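Notes for the kitchen words list. Started as a text file on my desktop, now a repo. Read this before opening an issue pls.

# lovthorpe-kitchen-words

A list of what people call the parts of a kitchen. Plain CSV. One row = one word, one place, one meaning. Collected from old cabinet shop catalogs, house listings and a paper survey that went out in Lovthorpe and Brorkden. Useful if you write listings, translate manuals, or just argue with your in-laws over what a "press" is.

Last full pass: 5/17/19. Small fixes since, no promises.

## What's in it

- `words.csv` - the main list
- `places.csv` - place names and region codes
- `rejects.csv` - stuff I threw out, with a short reason
- `boyer_map.csv` - maps our codes to the older Boyer list. Half done.

Columns in `words.csv`:

| column | meaning |
|---|---|
| word | as written by the person, lower case |
| part | our code, see below |
| place | key into places.csv |
| age_band | young / middle / old / blank |
| source | catalog, listing, survey |
| note | free text, messy |

## Part codes

Short on purpose. Don't invent new ones in a pull request, ask first.

- `HNDL` - anything you grab to open a door or drawer. Pull, handle, bar, grip. Knobs are seperate (`KNOB`). The plate where a handle meets the wood is `HNDL-B`; people say base, rose, foot, button. Dark bronze ones get called "oil rubbed" even by people who have no clue what that means.
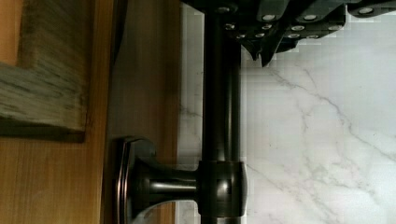 - `TOP` - the work surface. Counter, countertop, worktop, bench, side, "the marble" (also used when it isn't marble).
- `SPLSH` - wall behind the counter. Most people over a certain age have no word at all, they say "the wall" or "the tile". Leave those in.
- `BRD` - cutting board, chopping board, bread board, block. "Block" is a pain. Means a thick board in Lovthorpe and the knife holder in Brorkden. Check the place column before you merge anything.
- `DRWR` - drawer. Includes "junk drawer" with its own note tag, `junk`.
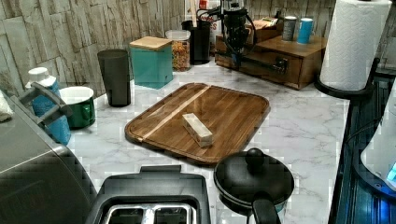 From the issues page, Nemwood: why is "side" filed under TOP at all? Where we are it only ever means the sideboard in the dining room, and putting it with counters makes our rows look wrong. Could it be split by place?

Fair. Split by place now. `side` is TOP in Lovthorpe, `FURN` in Nemwood. Brorkden had both so there are two rows and that's fine. Rerun the merge if you pulled before the fix.

## Survey

Paper forms, two pages. 120 sent out, nearly 50 came back usable. Rest blank or filled in by kids. Each form had line drawings with arrows and a blank next to each arrow. No word bank, a word bank pushes people to the shop terms.

Typed in by hand, twice, then compared. Where the two typings didn't match I went back to the paper. Where the handwriting was hopeless it went to rejects.

Drawers gave the most trouble. The drawing showed one open from above, arrow pointing at the front panel, and a good chunk of people named the contents instead. "Snacks." "Foil and bags."
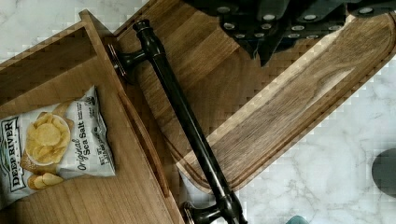
Those went to rejects at first, then came back out as `DRWR` with tag `contents`. A lot of people do name a drawer by what's in it, so tossing them was a mistake. Filter on the tag if you don't want them.

## Known problems

- Nemwood is thin. Listings only, no survey forms.
- age_band blank for all catalog rows. Obviously.
- Spelling kept as written in `word`. Don't "fix" it.
- Some catalog rows are one shop's wording copied accross years. Dedupe on word + part + place before you do any counting.
- boyer_map uses the old code `PULL` for both handles and knobs. Can't be split without the original cards.

## Don't use it for

Saying how common a word is. Too small, too lopsided. It tells you a word was used in a place, full stop.

## License / changes

Public domain. Credit is nice. New rows: open an issue with word, part, place, and where you saw it. No source = no row.

To do: redo the places file in August, add `SINK` codes, finish the Boyer map.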